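Sastutel Stem Handling Kit - Demonstration and Open Day Bookings

Category: Grippers and handling
Demo unit: available to see at the Mowat workshop
Stock: built to order

The Stem Handling Kit is a two-finger gripper set with a wrist camera and the software to run both. We put it together for people who work with long, light, awkward things - silk flowers first of all, but also plant stakes, paint brushes, cable ends and anything else with a thin rod at one end and something floppy at the other.

Specs only go so far with a product like this, so we run demonstrations. You come in, you watch the arm pick and place for a while, then you have a go yourself. The most recent open day was on December 17, 2021 and we had 21 visitors through the workshop, which is a full house for us! Calum Niven ran the bench all day and barely stopped for lunch.

What you'll see at a demonstration

The main job is sorting artificial flowers by their stems. We like it as a test because every flower behaves differently. A rose is top-heavy and wants to swing. A hydrangea has a big, wide head that hides a good part of its own stem from the camera, so the angle the arm comes in at matters a lot. Add a basket with slotted walls and you have light coming in from all sides as well, and that's a fair test of any vision software. 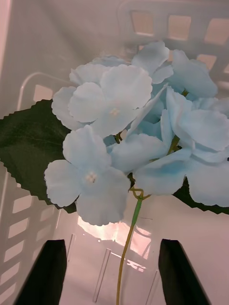
Wrist camera view: blue hydrangea and white basket, fingers open either side of the stem.

People tend to crowd around the monitor more than the arm. It's great fun to see what the camera sees, and you get a feel very quickly for why the last few centimetres are the hard part. The petals fill most of the view, the stem is a thin green line, and the software has to decide where that line is and how far away.

Visitors are welcome to bring their own stems. In November a florist's supply shop brought us a whole box of them, and we spent most of an afternoon trying one after another. Please keep them under 242 grams each, and let us know beforehand if there's loose glitter on them (it gets into everything).

About the fingers

The fingers are black, with flat angled tips, and they come off with two screws. Spare pairs are kept at the bench, so if you'd like to see a change-over, just ask. The standard opening is 136 mm. That's much wider than any stem needs, and we went with it on purpose - the wide opening gives the arm room to be a little off to one side and still end up with the stem between the fingers. Calum argued for this from the start and I've come round to his view completely.

Closing force is set in the software. For wrapped wire stems we use the lowest setting, and for bare plastic the one above it.

About the camera

The camera sits right at the wrist and looks down past the fingers, so the tips are always in view at the bottom of the picture. Things very near the lens go soft. You'll notice it with big leaves and open blooms, and it's worth knowing if your own job depends on reading fine detail on the top of an object. For stems it bothers us very little.
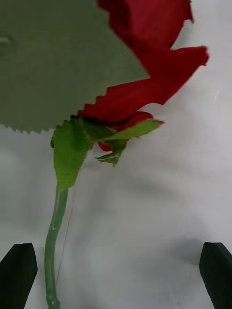

We also spend part of each demonstration on backgrounds. Green on white cloth is about as friendly as it gets, even with a few wrinkles and folds throwing grey shadows. Patterned cloth is harder, and a tabletop covered in other green stems is harder again. We'll happily set up whichever is closest to your own shop or classroom and let you judge.

What's in the kit

Two-finger gripper with one spare pair of fingers
Wrist camera and bracket
Cable set, 146 cm
Zodport control software, one licence
Printed set-up guide
Bag of practice flowers, mixed colours

The arm is sold separately. The bracket fits the Stostarska arm we use at the bench, and adaptor plates can be made for others. Send us the bolt pattern and we'll tell you if it's doable.

Booking a visit

Demonstrations run for an hour and a half, with time afterward for questions. There's no charge and no need to be buying anything. Students are very welcome, and so are people who are simply curious. Groups of more than eight should get in touch first so that we can split you into two sessions - everyone gets a turn at the controls that way.

Closed shoes, please, and long hair tied back. There's parking behind the building and a ramp at the side door. Use the contact form to ask for a time, and tell us what sort of thing you'd like to see picked up.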